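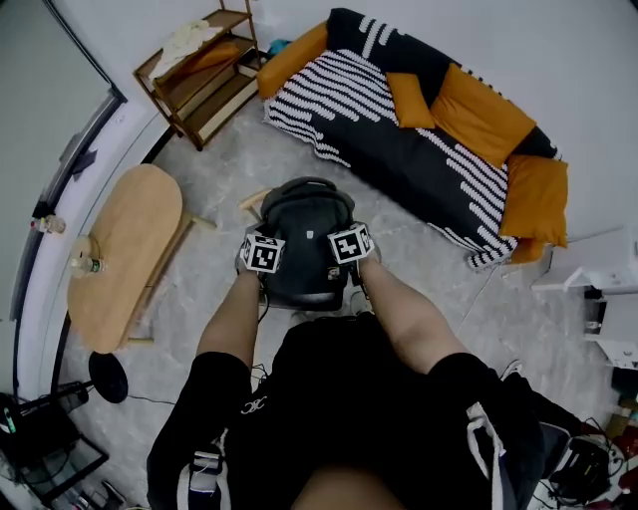

Packing Light, session 2: weight, fit and what goes where

Hi all, these are my notes from last time, cleaned up a bit for anyone who missed it. I talk faster than I write, so if something looks thin, ask me at the start of the next session.

We started with load. Every backpack has two weights, the one on the scale and the one your shoulders feel after a few hours, and the second one is mostly down to how you packed. I did the Pristbridge loop in April with 16 pounds on my back and came home sore. Same trail, same bag, same 16 pounds the next time, only I moved the water and food up against my spine, and I was fine! So before you spend money on a new bag, empty the old one on the floor and try again.

The order I use, bottom to top:

Sleeping bag and anything you won't want until night. It's soft and it squashes into the corners.

Heavy stuff in the middle, close to your back. Food, stove, water if you carry it inside. If it sits too far out, the bag pulls you backward and you end up walking hunched over (I did this for years).

Clothes around the heavy stuff so it can't slide.

Rain jacket, snacks and first aid on top. You'll want these in a hurry.

Someone asked about daypacks with no frame. Same idea, but put something flat against the back panel, like a folded sit pad, or you'll feel every corner of your lunch box.

Fit. Loosen every strap before you put the bag on. Hip belt first if there is one, sitting on top of the hip bones, then shoulder straps, then the chest strap last and not too tight. You should be able to take a big breath. The little loop at the top is fine for picking up an empty bag or hanging it on a hook, but please don't swing a full one around by it. Use two hands, get it onto your thigh, then slide an arm through. Stitching is a pain to fix.

A word on rain covers, because we ran out of time. I've stopped using mine. Wind gets under it, and water runs down your back anyway. A plain trash bag as a liner does the job, twist the top and tuck it down the side. The Skinesow handout has a drawing of the twist if mine makes no sense.

Cleaning: cool water, mild soap, soft brush, hang it upside down in the shade. No washing machine, please.

For next time

Pack for an overnight at Retamal, 7 miles in and 7 out, with a cold night. Weigh everything and write it down, even the toothbrush. Bring the list and the packed bag. Then cross off 2 things you could leave at home and be ready to tell us why.

We'll do stoves after that, and I still owe you the map of the Zotismont water stops.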